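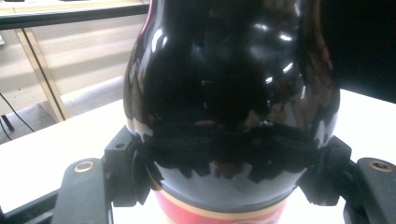

The black one with the red label. Stripe along the top of the label is gold or cream.

Subject: Re: [plirkby-bottles] Washing black bottles without wrecking the label

Hi all,

Replying to the question from December, sorry for the delay. I've been sorting the bottles in the back room before the Patthorpe swap and have done a fair bit of cleaning along the way, so I can say what has worked for me on the shiny black ones.

First, I don't soak them. Anything with a paper label that goes in the laundry sink comes out with the label lifting at the corners, and the red ones bleed. I lost a decent Skultavetti that way years ago. The pink never came out of the tea towel either.

What I do now is wipe the top half only, with a damp cotton cloth and one drop of dish soap in a litre of lukewarm water. Work from the shoulder down and stop a finger's width above the label. Then go over it again with a second cloth and plain water, and dry it straight away. If you let it air dry you get spots, and on black they show up much worse than on green or brown.

For the label itself I use a dry soft brush, the sort sold for makeup. Brush away from the edge of the paper and never towards it. If there is a metallic border on the label leave it alone completely. I have rubbed the gold off two of them and it takes hardly any pressure.

Checking for scratches is the fiddly part. The finish reflects everything in the room and it is easy to mistake the window for a scuff. I turn the bottle slowly and watch the shine. If the mark stays put while the bottle turns, it's a reflection. If it travels with the bottle, it's damage. Do it in the morning if your room faces east like mine.

For the inside, rinse with warm water through a small funnel, keeping the outside dry, and stand it upright with the cap off until it stops fogging. Mine take most of a week.
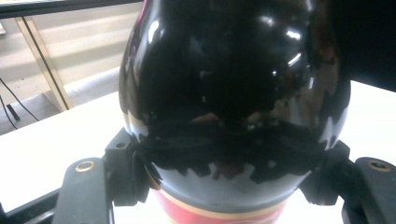 Earlier in this thread, a list member wrote:

> I've picked up a box lot from the Peeters auction, 20 bottles, mostly
> black with coloured labels. They've been in a shed and they're grimy.
> Window cleaner left a bluish haze on the first one so I stopped.
> Is it worth taking the labels off and just keeping the glass? And does
> anyone still use car polish on the black ones? My neighbour swears by it.

Please keep the labels on. At Patthorpe last time the plain black ones were sitting in a crate at the end of the table and went home again with the seller. The labelled ones had gone by 10 am.

As for the haze, try a second wipe with plain water before anything stronger. Mine came off with that. I wouldn't use car polish. It looks good for a month, then it grabs dust, and it stains paper if it gets anywhere near it.

I have 83 labelled bottles catalogued so far out of over 200, so it will be a while before the list of doubles is ready. Lot 74 on the old sheet is spoken for, please cross it off. If anyone has spare dividers that fit wide-bodied bottles I'd be glad of them, as the wine carton ones are too narrow.

Cheers

--
plirkby-bottles mailing list
To leave the list, send a blank message with "unsubscribe" in the subject line.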